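Notebooks > Demonstrations and visits > Open afternoon, April

Entry written up the same evening from pencil notes. Times are from the wall clock, which runs two minutes fast. Not corrected.

Purpose. Show the hand-held gripper collection line to the visitors from Treltico and the group from Ayele, with a live session on large-panel handling, and let them see the replay on the Priltden arm afterwards. The open part of the afternoon followed at 15:30, anyone from the building welcome.

13:05. Charged both gripper pairs, pair A and pair B. Pair B left reads low again after a full charge. Swapped its battery with the spare and marked the old one with tape. It goes in the return box. Do not put it back in the charger bank.

13:20. Calibration on pair A. Opened and closed each hand against the gauge block, logged width at both ends. Right hand fine. Left hand closed width was off against last month's sheet, so re-zeroed and repeated. Second run agreed with the sheet. Same for pair B, no change needed.

13:40. Localization check. Walked the usual loop with each pair and returned to the start mark. Pair A closed well. Pair B right drifted on the side of the room facing the windows. Blinds down, repeated, drift gone. Blinds stay down for all sessions from now on, visitors or not.

14:00. Treltico arrived, Ayele a few minutes later. Short talk at the board. I gave the state of the dataset as it stood this morning: 1,999 episodes recorded, 1,397 accepted after review, 206 of the accepted ones on panels. The question that came straight back was what happens to the rejected ones. Answer as given: most fail on tracking loss or on a bad start pose, they are kept on the slow disk, and they are not used for training. Treltico wanted to know if we had tried recovering the start-pose failures by trimming. We have not. It would take a script and an afternoon. Put on the list.

Ayele asked about operator variation. We have no good number. The operator ID is in the metadata but the review tool does not group by it. Also on the list, above the trimming script.

14:25. Bramedero loader demonstrated on one laptop. It opened the accepted set and stepped through a single episode with both wrist views and the gripper width plotted underneath. Crashed once when I jumped to the last timestep. Known fault, off by one in the index – the fix is in the branch, the laptop was on the release. Update the laptop before the next visit.

14:40. Live session. Two operators on the floor, one pair each. The task was first contact with the panel and a slow two-handed reach along the lower edge. No lifting during the demonstration, agreed beforehand. Visitors asked to stay behind the tape line. They did for the first run and then crept forward, as visitors do. 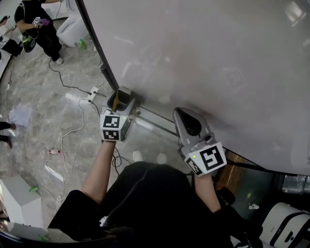

Contact angle at the lower edge is the open problem in the panel task, and the one I would like to spend the coming weeks on. With the curve of the panel the two hands cannot meet it the same way. The left gripper goes to the metal rail along the base with its jaws, while the right comes in with the rounded finger and sets the black teardrop pad near the lower edge, so the two wrists sit at quite different attitudes. The replay has to reproduce both at once, and the Priltden arm runs short of wrist travel on the right side well before a person does. Treltico suggested moving the arm base back and accepting a longer reach. Possible, but the stiffness at full extension is poor and I would expect the pad to chatter along the surface. Trying a lower base height first.

Second point from the same session: the reflections. The panel is glossy enough to show the lights, and the feature tracker can lock onto them. They move when the operator moves, which is bad for it. Options are a matte film over the lower part, diffusers on the overhead lights, or masking the panel in software. Film is cheapest. Will order enough for one panel and compare.

Third point, floor cabling. Long runs across the tile between the power strip and the work area. Ramp covers before the next session, and the strip moves to the wall side.

15:10. Replay on the arm, three episodes from the accepted panel set. First ran through. Second stopped on a joint limit, right wrist, as expected from the above. Third ran through with a visible hesitation at contact. Ayele took it for a planner pause. It is the force threshold, set low for the visit. I said so and showed the value in the config.

15:30. Open part. Steady flow until the end. Several people tried pair B on the foam blocks. Most squeeze too hard and too fast at first, then settle after a few tries. None of these recordings kept.

16:45. Grippers wiped down, batteries out, all on charge except the taped one. Disk sync started before leaving.

To do:
Film for panel, one sheet.
Loader update on the demo laptop.
Operator grouping in the review tool.
Trimming script for start-pose failures.
Arm base height, try two lower settings and log wrist margin for each.
Ramp covers.
Send Ayele the calibration sheet, they asked for the blank version.
Pair B left battery, return.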